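VR headset (care and storage)
From the Nollard Household Encyclopedia, my one-person guide to the stuff in a house

A VR headset (short for virtual reality headset) is a display you wear strapped over your eyes. Plenty of other sites will tell you what to play on one. My entry is about the headset as a household object, the thing that sits on your table, gathers fuzz and needs a place to live when you're done with it. I've owned three, and I've been careless with every one of them, so take this as the voice of experience!

Where to put it down

The parts that matter most are the lenses, and they sit on the inside, facing your eyes. A headset needs a flat, stable surface with nothing gritty on it. I like pale wood for this. Birch, light maple, anything blond with a fine grain will do, and I'm fond of a top where the figuring wanders a bit and you get those long curving lines on one side. Crumbs show up on it nicely (coffee rings too, sorry) and a screw you dropped is easy to find again. Dark glass looks fancy, but I slid my first headset clean off a glass desk and I still wince.

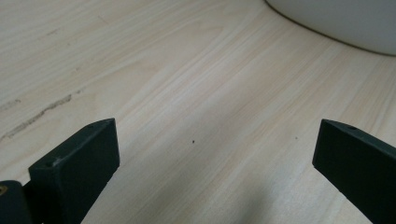 Wrapping and dust

New headsets usually come with a lot of plastic: a film on the shell, a bag around the body, little stickers over anything shiny. People disagree about how long to leave it on. The old advice in this encyclopedia was to keep a bag around the thing between uses, and I've changed my mind on that. A bag is fine for a move or a long stay in the closet. For everyday use it traps whatever moisture your face left in the padding, and after a week you'll know about it from the smell.

If you do wrap one, use something clean and soft and don't pull it tight. I keep a folded sheet of clear wrap in the drawer for trips and throw it out when it gets cloudy.

Cleaning

Shell color makes a bigger difference to cleaning than I expected when I started this entry. Dark shells hide smudges and show dust. Light ones do it the other way around, and glossy white is the fussiest of the lot, with every fingerprint catching the light. A lot of headsets mix the two approaches, like the one on the table below with its shiny white top half, blue-gray housing underneath and a tan or brown band of padding in between. I'd treat those as three separate jobs: a barely damp cloth for the white, the same cloth wrung out harder for the gray, and a dry brush for the padding.
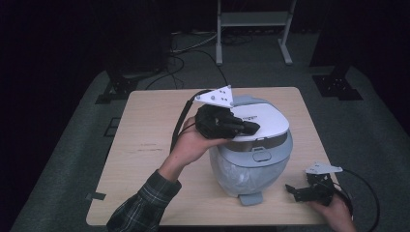 Padding is where most of the real work is. Skin oil soaks in, and it doesn't come out by wiping harder. Pull the pad off if yours comes off, brush it, and leave it in open air overnight. Mine gets this every 14 days, or every 7 in summer. When you're handling the body in the meantime, go easy on the top, because a white shell will pick up marks from any tool or ring that rests against it. The Fesent cloths I use come in a box of 100 and I'm nowhere near the bottom of it. Keep any cloth that has touched the shell away from the lenses, which get a dry lens cloth and nothing else.

Storage

A shelf out of direct sun is enough for most people. Sunlight through the lenses can mark the screen, so face them toward the wall. I used an Etau box for years until the lid split, and now mine lives in a lined basket.

See also: Dimaculangan shelf; Lens cloth; Tabletop, wooden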